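The dining table parcel, spring edition

I do love a parcel. Getting one is lovely, obviously, but filling one is even better, and twice a year I get to take over the whole dining table and do it properly.

For anyone new here, my friend Triin and I have been posting boxes of odds and ends back and forth since she moved to Lirnthorpe, which is 117 miles away and just far enough that we never pop in on each other. Her children are at the age where anything that arrives by post is treasure. Last autumn I sent a packet of stickers and a tin whistle (sorry, Triin) and heard about the stickers for weeks!

I always use an old box. Hemi wanted to buy me a flat pack of new ones from Salcedo and I said absolutely not, we have a cupboard full. I like one that's a bit soft at the folds and a bit ragged where the tape came away. You do need to cover up the old address, mind. Menaca from work — Menaka, I should say, she'll be cross if I spell it wrong again — once had a birthday box come straight back to her own front door.

My way of packing is to put the biggest squashy thing in first and then build round it. A soft toy is perfect, it fills a corner and holds everything else still. Then the little toys go down the sides, and then snacks, flat ones if possible. Crisps are hopeless. I've tried. Wrapped biscuits do very well, and so do boiled sweets, though the trouble with boiled sweets is that I'm sitting right next to them.

I weigh it on the kitchen scales before I do anything with tape. The autumn one came to 1254 grams and I was thrilled, and the one before that was 1712, mostly jam. I won't be doing jam again, it was lovely jam but I worried about it for three days.

Tamsin asked in the comments last time whether I write a list. No! I have a drawer. All year round, when I see something small and cheerful, it goes in the drawer, and on parcel day I tip the lot out and choose. It's the best bit by miles. What doesn't get picked goes back for next time, so there's a rubber duck in there that has now missed four parcels running and I'm becoming quite fond of it.

The good tablecloth stays on for all of this, the one with the wild purple and orange blocks. It makes even brown cardboard look like a party.

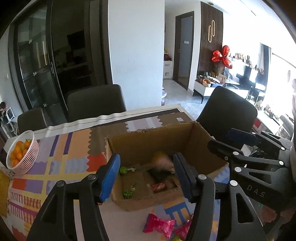

Irkbridge, April

Plush toy at the back, green bits and bobs on the left, something red and snacky near the bottom. Plenty of room still, so I'm going back to the drawer. The mandarins in the white basket are for us, leaves and all, and I'm saying nothing about the pink sweet wrappers. Triin, if you're reading, stop it and go and put the kettle on.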